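Clekivura two-arm packing kit: notes after 1,000 cycles

September 2022

I have been evaluating the Clekivura bench kit on and off through August, mostly on bag work. The short version is that the mechanics are better than the price suggests, the wrist cameras are the reason to buy it, and the software that ships with it needs another year. The long version follows, for anyone comparing it with the Hitance pair or thinking of building their own from parts.

What comes in the box

The kit ships in three cartons. Two arms with grippers, two wrist camera modules with brackets, a fixed overhead camera, a controller, two power supplies, a bag of cable ties and a front rail that both arms bolt to. The table is not included. The enclosure walls are an option, and I would order them. They keep the background plain for the cameras and they stop you from leaning a screwdriver against something that moves.

Assembly took one long afternoon. The rail has to be square to the table or the arm-to-arm calibration drifts toward the far corners, and the manual gives this one sentence on page four. I missed it, ran the calibration, got a residual I didn't like, loosened everything and started over. Put a machinist's square on it first. The base bolts are metric and the supplied hex key is soft. Mine rounded on the third bolt.

The task

Most reviews of small arms use blocks or cups. I don't pack blocks. The people who ask me about these kits run small mail-order counters, and what they handle is film packaging: snack bags, refill pouches, coffee. So the test was to take one crimped snack bag and one paper carrier with cord handles, put the first in the second, take it out again, and repeat.

The carrier stands open near the far edge of the table. Its handles are the hard part. They stand up in arches, one in front of the opening and one behind, and a gripper coming in from the side has to clear them on the way in and again on the way out. An arm that snags a handle pulls the whole carrier over, and after that the position estimate is worthless.

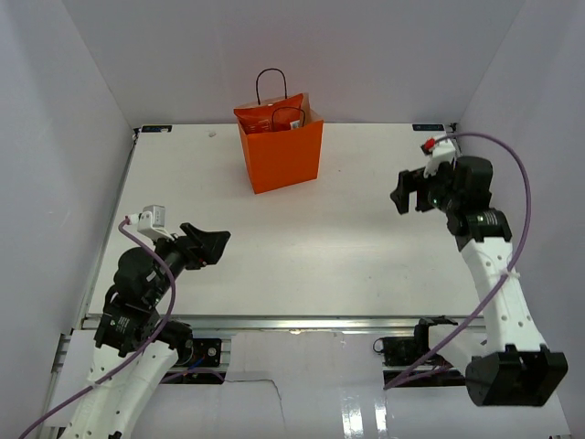
Snack package in the carrier, both arms clear of it.

Two arms help more than I thought they would. With one arm you approach from one side and live with whatever the handle is doing. With two, the planner can pick the arm that has the better line, or use one to steady the carrier at the rim. In the default settings the steadying behavior is switched off. Turn it on under Task, then Contact, then Assist. It slows each cycle down and I would still leave it on.

Reach is adequate. The arms come in from the near corners, and at the far edge of my table they are well extended, with less stiffness than they have closer in. If you have the choice, move the work a hand's width toward the rail. I left it at the back on purpose to see what happened, and what happened was slightly more sway at the fingertips and a longer settling time before each grasp. The firmware waits for the settling by itself, so you lose time and no accuracy.

Results

I ran 1,000 insert-and-remove cycles on the final settings. The log shows 391 regrasps, meaning the fingers closed, the controller judged the hold to be poor, and it opened and tried again. That sounds bad. In practice a regrasp is quick, and nearly all of them were resolved on the second attempt. I would take a machine that retries over one that carries a badly held bag across the table.

Before the final settings I had a longer shakedown, 1,533 cycles in all, with the stock grip profile. I don't count those in the results. The stock profile assumes a rigid object and squeezes accordingly. On film it either crushes the contents or pushes the air to one end, and then the bag slides. There is a profile named Soft 2 that is not mentioned in the manual and works well. Soft 1 is too weak for anything with weight in it.

Failures fell into a few groups. Handle snags, as expected. Bags that leaned against the gripper and went over when the fingers opened. And a category the software calls Unknown Contact, which covers everything from a brushed table to a dropped carrier, and which is useless for diagnosis. I went back through the recordings for these and sorted them by hand. Clekivura support told me finer labels are planned. They did not give a date.

The wrist cameras

These are what you are paying for. Each one sits on a bracket above the gripper and looks down between the fingers, so the view at the moment of grasp is filled by the object. The overhead camera gets you to the right area of the table. The wrist camera does the last stretch, and it does it well.

Focus is fixed. At grasping distance a printed barcode is crisp enough to tell the thick bars from the thin ones, even on a label that has wrinkled along with the film under it. Small print is another matter. Ingredient text in white on a shiny red-orange bag comes out as blurred rows, and I would not plan on reading a date code with it.
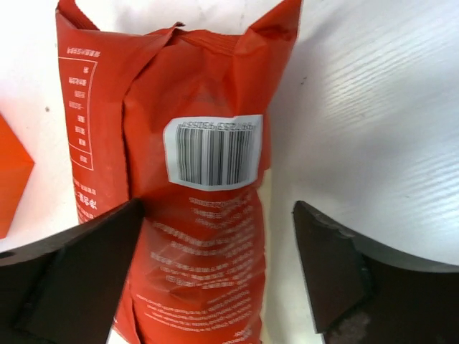

Wrist camera view with the barcode sticker above the gap between the fingertips.

Note that the stream comes out mirrored by default. The grasp planner doesn't care. A person trying to read a package on the monitor does, and so do some barcode libraries. There is a flip setting, but it applies to the preview only and leaves the recorded stream as it was. I flip it in my own script before decoding. It is one line of code and it should have been a checkbox.

Glare is the other limit. Film bags have creases and every crease is a small mirror. With a bare overhead lamp I lost the label in the highlights often enough to be annoyed. A sheet of diffuser under the lamp fixed most of that. Don't bother with exposure until you have fixed the light. I spent an evening on exposure and got nothing from it.

Cabling

The camera cables are purple, which at least makes them easy to trace. They leave the side of the module, loop past the wrist and run down along the arm. The length of that loop matters. Too short and it tugs on the connector when the wrist rolls, too long and it swings into the work. I ended up moving the ties twice on each arm. The Hitance arms route their camera cable inside the forearm and this problem does not come up, although replacing one of those cables means taking the forearm apart. I have done that once and would prefer to move ties.

Check the camera connectors every week or so. There is no latch I would trust. One dropout during the shakedown cost me a night of logging, and the controller reported it as a network error.

Fingers

Blocky, dark, angled at the tips, replaceable with two screws. The angled tip gets under the side of a standing bag better than a square one. They scuff. Scuffing doesn't affect the grip on film as far as I can measure, but if you handle anything with a printed matte finish I would check for marks before committing. A spare set is included and further sets are priced reasonably. I tried a set of Clegg silicone covers over them and took them off the same day. The covers grip well and then don't let go, and a light bag follows the fingers up when they open.

Software

The task editor is usable. You move the arms by hand to teach waypoints, name them, and attach a grip profile to each. Waypoints are stored per arm, and there is no way to copy one across to the other with the mirror transform applied, on a product sold as a matched pair. Export is to a plain text format that is easy to edit, and that is how I got around it.

The controller starts a subscription trial when first powered on. Everything I describe above works without the subscription. What you lose is remote monitoring and the longer log retention. I pull the logs nightly over the local network and have not missed it.

Updates arrive without notes. One of them in August reset my camera bracket offsets to factory values. Back up the config folder before accepting any.

Compared with the alternatives

The Hitance pair is stiffer, quieter and costs a good deal more. For rigid parts I would pay for it. For bags the stiffness buys very little, and its wrist cameras are an add-on with a narrower view. Lorex sells a single-arm version of the same general idea with decent software and no second arm, and the handle problem alone rules it out for carriers. If your packing goes into open cartons, look at the Lorex first.

I am keeping the Clekivura. Next job is refill pouches with a spout, where the center of mass sits low and the top folds over as soon as it is touched. I expect Soft 2 will need adjusting for that and will post the values if I find a set that works. The waypoint mirroring script is on my downloads page, along with the flip and decode script for the wrist stream. Both were written against the August firmware and have not been tested on anything older.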